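Horero Tall Utility Cupboard, White

£109
Sold by Dristico, Bremthorpe
Collection from the shop or delivery by our own van

Overview

The Horero is a tall, narrow cupboard for a utility room, hallway or back kitchen. It takes the mop, the broom, the ironing board and most of the cleaning things that end up behind a door. One side is open from top to bottom for long items. The other side has four shelves, and the top three can be moved up or down. The bottom shelf is fixed as it keeps the cupboard square.

It comes flat-packed with all screws and an Allen key. You will need your own cross-head screwdriver and a drill for the wall bracket.

Specification

Height: 1900 mm
Doors: two, can be hung to open left or right
Shelves: four, three adjustable
Maximum load per shelf: 6 kg
Feet: adjustable from inside with a screwdriver
Finish: white, wipe clean
Wall bracket: included
Wall plugs: not included

What fits and what doesn't

A standard ironing board will stand in the long side with the door shut. The extra-wide boards won't. Most upright vacuum cleaners are too deep, but a cordless stick type goes in with its head turned sideways. There is a cable hole in the back panel if you want to charge it inside.

The shelves are the right depth for washing powder boxes, spray bottles, a basket of pegs and a small toolbox. Paint tins should go on the bottom shelf. Please don't go over the load limit on the upper ones.

Carrier bags

Each door has a rail on the inside for cloths and dusters, and a bag of bags can hang there too. Plenty of homes manage with a hook on the wall, and if you have the wall space there is no need to change.

Plastic bag storage on a wall hook

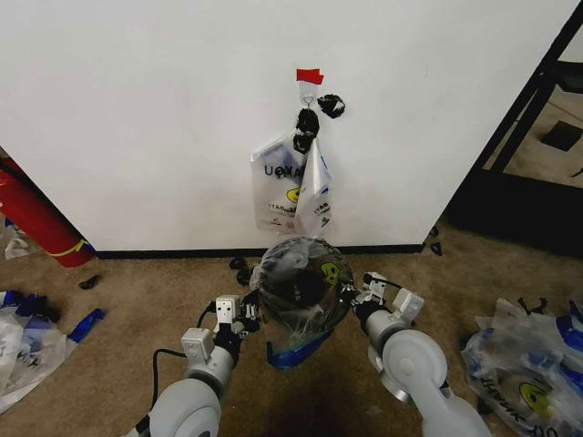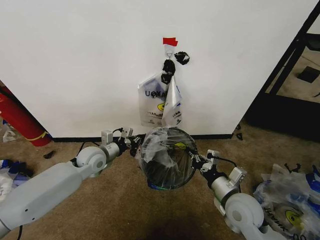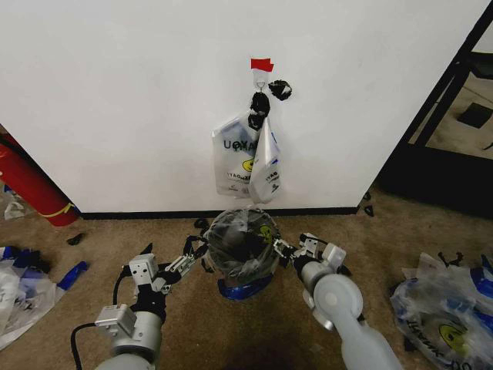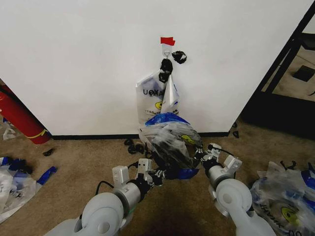 The door rails lift off without tools. If you would like a spare pair, ask for the MacPherson door rail, which uses the same holes. We keep them behind the counter.

Putting it together

Lay the side panels on a blanket or on the opened cardboard. Fit the cams and dowels first, then the fixed shelf, then the base and top. The back panel slides in before the second side goes on, and people often miss this step. It is step 4 in the leaflet.

Two people are needed to stand it up. Check the ceiling before you build it lying down, as a tall cupboard needs more room to tilt than it does to stand. If the ceiling is low, build it upright with one person holding the sides.

The cupboard must be fixed to the wall with the bracket. Use plugs that suit your wall. The screws in the pack are for wood or for plugged masonry and will not hold in plasterboard alone.

If you have skirting, the cupboard will stand slightly forward of the wall. The bracket has a long slot to allow for this.

Cleaning

Wipe with a damp cloth and dry straight away, especially along the bottom edges. Don't use scouring cream. Hinges can be adjusted with the two screws on the arm if the doors drop.

Delivery and returns

We deliver in Bremthorpe and the villages nearby. The van crew will bring the box to a ground floor room. They can't carry it upstairs or assemble it.

Unopened boxes can be returned to the shop with the receipt. If a part is missing or damaged, keep the rest and let us know the letter printed on the part. Shahla Salehi deals with spares and can usually post small fittings the same day if you ring before noon.

The oak-effect version is out of stock until July. The white is in stock now.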